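Setting Up a Prep Zone on a Short Run of Counter

Zedevel Home Notes, Kitchen series
28 August 2020

This page covers the layout of a single prep zone on a counter that also has to hold small appliances and dry goods. It assumes a straight run against a tiled wall, with standard outlets in the backsplash. Corner counters and islands are covered separately.

What you need

A cutting board with a juice groove
A low organizer with at least one drawer
One tall canister for utensils
A shallow dish for loose produce
Tape measure, masking tape, damp cloth, dry cloth

Step 1. Clear and measure

Take everything off the counter. Wipe the surface, then the lowest rows of tile, and dry both. Measure the usable depth from the backsplash to the front edge, not from the wall behind the tile. On mosaic tile the grout line at the counter is often uneven, so measure at both ends and use the smaller figure.

Step 2. Mark the board position

The board goes down first. Everything else is placed by its distance from the board. Set it in the middle of the run and put a short piece of masking tape at each corner. Leave 5 inches of open counter on the side of your knife hand — more if the board is small and you push scraps off to the side.

Rounded corners make a board easier to pick up when it lies flat. If yours has square corners and no handle, let one edge sit on a folded cloth.

Step 3. Build the back row

The back row holds items that are used often but are not moved while cutting. Keep it low behind the board and taller toward the ends. A low organizer with a front drawer works well because the flat top becomes a second shelf. Before fixing its position, open the drawer fully and check that it clears the board.

Small boxes of tea or similar goods should be packed into a caddy on top. Left loose, they slide forward each time the drawer is pulled. Cereal boxes and the utensil canister stand beside the organizer, with the canister in front.
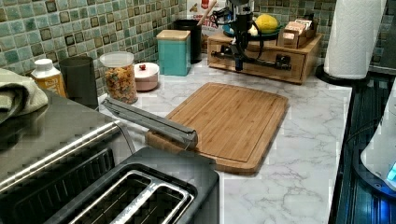 Issue 30, p. 233

The layout above uses a bamboo board on a marble-patterned counter, with a light wood organizer against the tile. The lemon is kept in a shallow dish on top of the organizer, off the cutting surface. The toaster and toaster oven are grouped together, which leaves the middle of the counter for the board.

Step 4. Place the appliances

Follow the clearance given in the manual for each appliance. Keep paper towels, cereal boxes and wooden utensils away from anything that heats. Cords should run behind the appliances and never across the board.

Step 5. Test the zone

Slice one onion and one lemon. Note each time you have to reach over the board or move an item to get at another. Shift the item in question and repeat. Remove the tape when a full pass needs no changes.

Upkeep

Wash and dry the board after use and stand it on edge until the groove is dry. Empty the organizer drawer once a month and wipe the counter beneath it.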